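The Second Hand

The Kivano pair came on loan for two weeks, in a carton with a foam tray and a sheet of instructions folded too many times. I wrote product reviews for a newsletter in Jonville then. It paid 139 dollars a piece, and the deadline was always the day after I wanted it to be.

You held one gripper in each hand and did ordinary things with them. The recordings went to Modise, the company that ran the service, and Modise used them to teach machines. The pair cost 750 to buy. If you signed up for the service you got it for 532 and sent in your hours every month.

I took it to my niece's room because the light was good and because she had the patience. She cleared the clothes to the bed and set up the table with the bear on it. The job on the sheet was called Unpack and Sort, Small Items. She picked the items herself, and she picked things she liked. 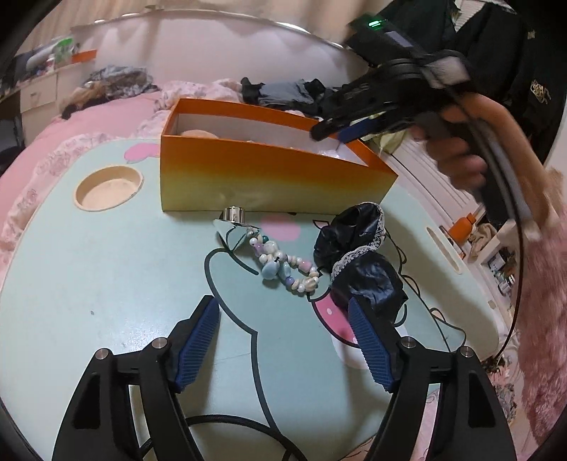
The first hour was bad. I squeezed too hard and then not hard enough. I wrote down that the pads had good grip and that the cable got in the way, and then I crossed out the part about the cable, thinking it might be me. My niece did not write anything down. She asked if the machine would know what the things were for.

I said I didn't think so. I said it would know how to pick them up.

"That's half of it," she said.

We traded places after lunch. She was better at it than I was. She slowed down before she touched anything, and she let go the way you let go of a sleeping cat. I put that in my notes too, though I knew the editor would take it out.
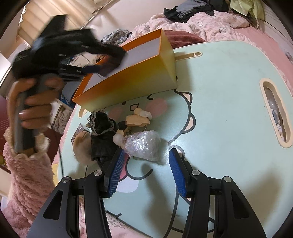 By four my wrists hurt. The sheet said to rest every twenty minutes and we had not rested once. I added a line about weight — fine for an adult, tiring for a long session — and a line about the strap, which I liked. The setup had been simple. The upload took most of the evening.

She wanted to know where it all went. I told her Modise had an office in Amwood. She thought about that while she put her own things away by hand, fast, hardly looking at them.

The review ran on 14 Dec 2025. I gave it four out of five and said the lower price made sense if you had the hours to give.
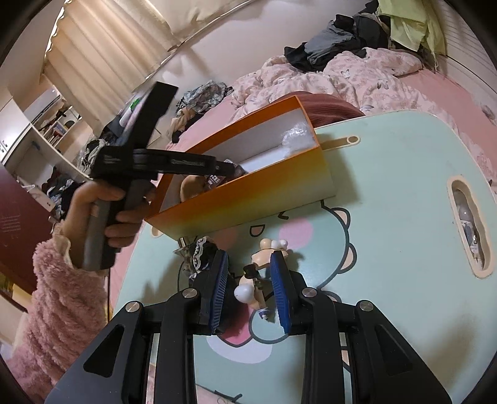
A reader in Amwood wrote in to say that four was generous. He had sent in hours since April and his arms had never gotten used to it. Then he asked if the pads wore out, because his had, and if I knew how to order new ones.

I didn't know. I read the letter to my niece over the phone.

"Tell him to hold it looser," she said.

I wrote back and told him that, and gave him the number off the instruction sheet.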